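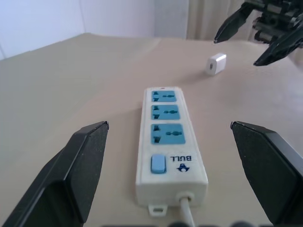 Flonelthorpe open day: two arms, one power strip and a lot of wiping

I went to the Rinel workshop at Flonelthorpe expecting to be sold something. The flyer promised "the charging bench of tomorrow", and I have been to enough of these days to know that tomorrow usually means a folding table and a man with a laptop. The table was beige and so was the curtain. The man with the laptop was Engelbert Riedl, and to his credit he didn't use the word tomorrow once.

The cell is called Mosell. It is a two-armed set-up for handling plugs, chargers and power strips, and the visit was meant to show how it is kept running. That suited me. Anyone can make a robot look clever for a minute, and I would sooner know who cleans it.

The person who cleans it is Ruba Hamdan. She starts at 7 in the morning with the fingers. Each gripper has two of them, black, with angled faces at the tips, and she wipes every face with a dry cloth before anything is switched on. She runs a thumbnail down the bevels as she goes. A scuff she can see but not feel gets left alone. One that catches the nail means a new finger, and that takes two screws and, she says, five minutes. I asked to see it done. It took a fair bit longer, mostly spent looking for the right hex key.

After that comes the wrist camera check. The operator brings the open gripper in over a power strip and looks at the picture on the screen. Both fingertips have to show, level with each other, with a clear gap between them. If one sits higher, the finger has been seated badly and it comes off again.
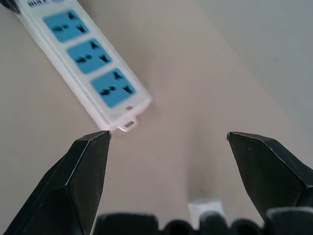 Wrist camera view at Mosell, with both fingertips showing and the end of the strip at upper left.

I was more interested in how much of this depends on somebody's eye. Riedl admitted there is no figure for "level". Hamdan looks, and if she's happy they carry on. There is a logbook, and it was up to entry 3422, which sounded impressive until I read a page of it. Most of the lines say "wiped, OK". Entry 3417 says "wiped, not OK, wiped again".

Why a power strip? Riedl's answer was that it is a miserable thing to handle. It is long and white on a pale table, the cord drags it about, and the sockets take several shapes of plug. The one I looked at was a BULL with three light blue sockets, a rocker switch and a little red light. He thinks a cell that copes with that will cope with most things on a desk. I'm not convinced. A real desk has a coffee cup on it and six cords in a knot.

Nouhaila Belhaj, who was on the same tour and fixes packaging lines for a living, asked what happens when a finger hits the table. The answer was that you stop, swap both fingers as a pair, and redo the camera check from the beginning. She thought that was sensible and also thought the spares price was steep at $121 a set. Nobody offered her a discount.

My view on the way home was that the upkeep is better organised than the flyer. The routine is short and one person knows it thoroughly. What they do when Hamdan is on holiday I asked twice, and was shown the logbook both times.

Tea was provided. Parking at Flonelthorpe is behind the building, and the sign for it faces the wrong way if you come in from the ring road.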